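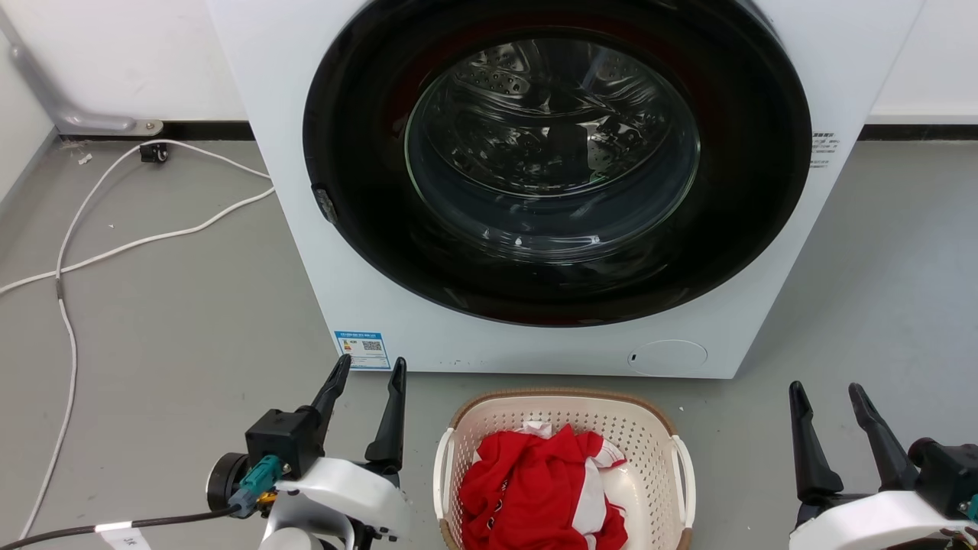

One of the front loaders and the basket, from the robot's side

Robot on the laundry at work, what happens to our hours?

Posted by Carmela Echevarría, Sat 2 August

I work in the laundry of a residential home in Claltotstead. We have 84 residents and do all the personal clothing on site (sheets and towels go out to a contractor). In February the company brought in a two-armed robot to load and unload the washers. It takes clothes out of a basket, puts them in the drum and shuts the door. One of us still sorts, checks pockets and picks the programme.

We were told no jobs would go. Now the new rota has come out and I am down from 32 hours to 26. The manager says it isn't a cut because the other six are "available as floor support", which means helping on the units at mealtimes if they need someone. Some weeks they don't. My contract says laundry assistant, 32 hours.

Two things I would like to know. Can they do this without me agreeing? And has anyone else worked next to one of these, and did the job settle down? At the moment I spend a lot of the shift waiting for it. It is slow with anything that tangles, and if a sleeve is left over the door seal I have to stop it and sort it out by hand. Nobody has written down whose job that is.

Jin-sol Heo

If the contract gives 32 hours then those are your hours, and in general an employer can't lower them just by changing the rota. Look for a clause about varying hours or short time. If there is one, post the wording here with the names taken out.

Don't sign a new rota or contract yet. Write to the manager, say you don't agree to the change and are working the hours under protest, and keep a copy. If you carry on for months saying nothing it can be taken as agreement. Keep a note of every week you were short and what you were paid. Then speak to your union, or an advice service if you aren't in one. Floor support is a separate question. If it involves helping people to eat, ask what training you get and whether it is at the same rate.

Bok-nam Hyun

they did this at our place in Okent, said the same about no jobs going. nobody was sacked but two left and weren't replaced. get it in writing

Geum-ok Kwon

I can only speak to the second part. I'm in a hotel laundry and we have had ours for longer than you. The first 3 months were as you describe, a lot of standing about and then a rush when it stopped. What helped was a sheet on the wall saying who clears a stoppage, who may press the stop and who rings the supplier. Before that the blame went to whoever was nearest.

We also changed how the baskets are filled. Fewer items in each, long sleeves and trousers kept apart, nothing knotted. It is more work at the sorting table, and I asked for that to be put in the job description. It took two meetings but they did it.

My back is better for not bending to the drums all day. I do miss having a second person on the early shift.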